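Home Tickets Knowledge base Parts Log out

Two-arm tray cell: stops at handover, and who clears them

Opened 13 May 2018
Site: Hollard, rotor bench
Status: closed, with one item carried over
Product: Civach cell controller, two-arm layout

Fault as reported

The cell stops during the transfer from the divided tray to the perforated tray. The left arm picks, the controller posts "grip not confirmed", and both arms hold position until someone acknowledges the message on the panel. The part is usually still in the fingers. After acknowledgement the cycle carries on from where it was, and the part is set down normally.

We had 11 of these on the last early shift. Each one is short. The difficulty is where the person has to come from. Before the cell went in, two people loaded perforated trays by hand and passed them to wash. One of them has since moved to incoming inspection, at the other end of the building, and is still the only person on that shift with a panel login. The other stayed at the bench to fill the divided trays and is not allowed to clear a stop. A stop that takes a few seconds to acknowledge therefore lasts as long as the walk does. The longest was 14 minutes, during a delivery.

The operators have asked for this to be recorded as well: the cell was set up so that they would no longer stand at it, and at present they listen for it all shift from another room. The inspection work suffers. Gauging a batch needs to be done in one go, and a batch left half done is started again.

Already tried at site: fingers wiped, air line checked for leaks, controller restarted, divided trays changed for a new set. No difference from any of these. The arms do not touch each other and no collision message has been posted. Layout at the cell is as below, blue tray on the left and perforated tray beside it.

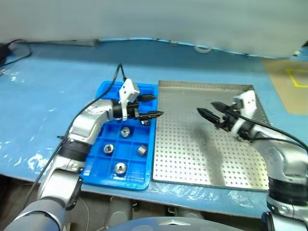

Kuusk: Please separate the two matters before we change anything. "Grip not confirmed" means that the finger opening after closing is outside the band stored for that part. It does not mean that the part was dropped. If your parts list has been extended since commissioning, send us the list and the stored bands. The login question is a site setting and we can tell you where it is, but your own people must decide who is given it. Also, which part types are in the tray when it stops?

Reply from site

List and bands exported and attached to the ticket. The list was extended in November, when the larger rotors were moved over to this cell. Before that it handled the round fittings and the small rotors only. The person who added the new entries copied the small rotor entry and changed the name and the pick height. The grip band was not changed. This was not known to the shift until today.

Stops occur on large rotors. We went back through the message history and found none on fittings. There are a few on small rotors, all from the same batch, and these may be a separate matter.

Kuusk: That agrees with the export. The stored band for the large rotor is the small rotor band with its upper limit raised by hand at some later date, so part of the range passes and part does not. Whether a given rotor passes depends on how squarely the fingers meet the rim. Teach the band again with the actual part. Use several rotors and grip each one more than once, by the rim, face outwards. Do not type the figures in.

Site: done at the end of the shift. Procedure followed, for the record:

Cell in manual, speed at the lowest setting. Perforated tray left in its normal position. Rotor closed on with the taught force, opening read from the panel, rotor released and turned by hand, repeated. We used 18 rotors from three batches. One was rejected from the set because of a burr on the rim and has gone to inspection with a note.

The person from the bench did the teaching, with the inspection operator reading out the values. It was the first time the bench operator had used the panel. No difficulty was met apart from the wording on the teach page, where "accept" stores the value and "confirm" only closes the window. Two readings were lost this way and repeated. Please consider changing one of the words.
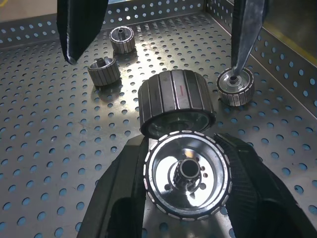
Fig. 2. Rotor held by the rim in the gripper fingers, perforated tray behind.

Result

Ran some 330 large rotors over the following shifts. No "grip not confirmed" on this part type. The small rotor batch gave one stop, cleared at the panel, and the part was measured and found over size. The message was correct in that case.

Access

The bench operator now has a login at the level that permits acknowledging and restarting, but not editing the parts list. Kuusk gave the menu path: Site, Users, Level, then tick "clear and resume". The panel has to be logged out and in again before the change takes effect.

Two things followed from this that were not in the original request. First, the bench job description had to be altered, as it said "loading" and the work now includes responding to the cell. The grade is under review. Second, the inspection operator has asked to keep the login for cover, and wants it written down that cover means breaks and absence - not every stop. Agreed and added to the shift sheet.

Parts list entries are to be made by one person and checked by another, with the grip band taught on the real part before the entry is released to production. A copied entry stays locked until this has been done. Civach can enforce the lock from the next controller release; until then it is a line on the sheet.

Carried over

Wording of the "accept" and "confirm" buttons. Passed to Civach under a separate ticket.

Spare finger pads for the left arm, ordered from Duvell, delivery awaited. Not related to the fault.

Ticket closed by site.

Contact support Copyright Kuusk 2018 Back to top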